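第五章 把软的东西叠平

我教家政课这些年,最怕学生一上来就问“有没有万能叠法”。没有!格子呢有格子呢的脾气,薄棉布有薄棉布的脾气,咱们这一章就从摸布开始。先找一块台面,够平、够大,四边别堆杂物(我自己最爱用带纹路的石面,凉凉的,布也铺得开)。格子布特别适合新手,条纹本身就是尺子,边对没对齐,一眼就看得出来。

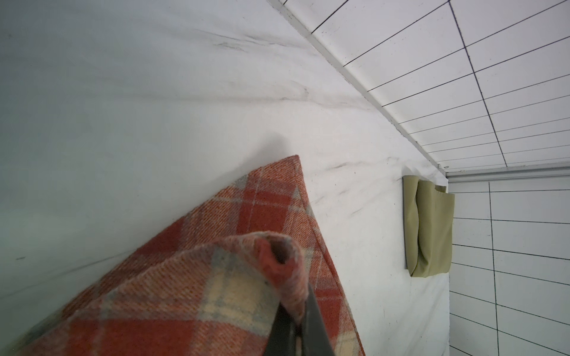

格子布也有骗人的时候,洗过几次,条纹歪了,照着条纹叠反而越叠越斜,读过本书初稿的一位读者这样提醒我。说得对,所以我后来改了口:先看边,再看格。
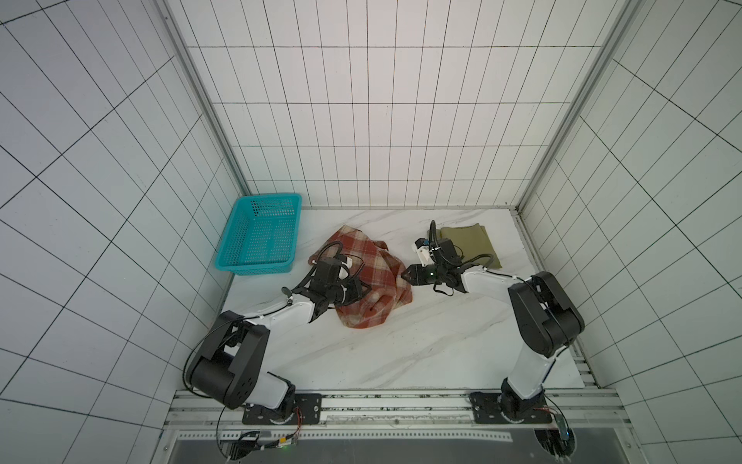 动手之前,我习惯先想好叠完的东西放哪儿。很多人叠得漂漂亮亮,转身没地方搁,又摊了一床。像那只蓝绿色的塑料篮,空着靠在角落里,就很让人安心,旁边皱成一团的格子布叠好了,总归有个去处。篮壁带小孔的我尤其喜欢,透气嘛。

再说衣物的边。我在Lendov的小店里买过一条卡其裤,裤脚那道缝厚得很,叠的时候老往外翻,气得我够呛!后来学乖了,先用手指把缝边捋顺,再折。

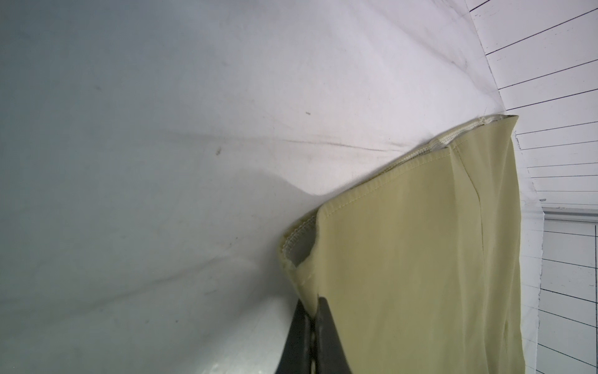

图5-4 卡其色布料的缝边与折回处

碰上厚一点的毯子,请慢一点。先对折,压住折边,从中间往两头抹,把里面的气赶出去,
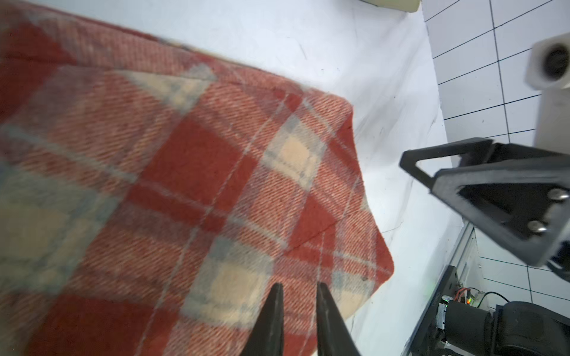
然后再折第二道。第二道别折得太死,留一点松,不然中间会鼓起一个包。翘起来的角用手掌按几秒就好。下面第一节,请你准备一块自己家里的旧布,咱们边做边讲。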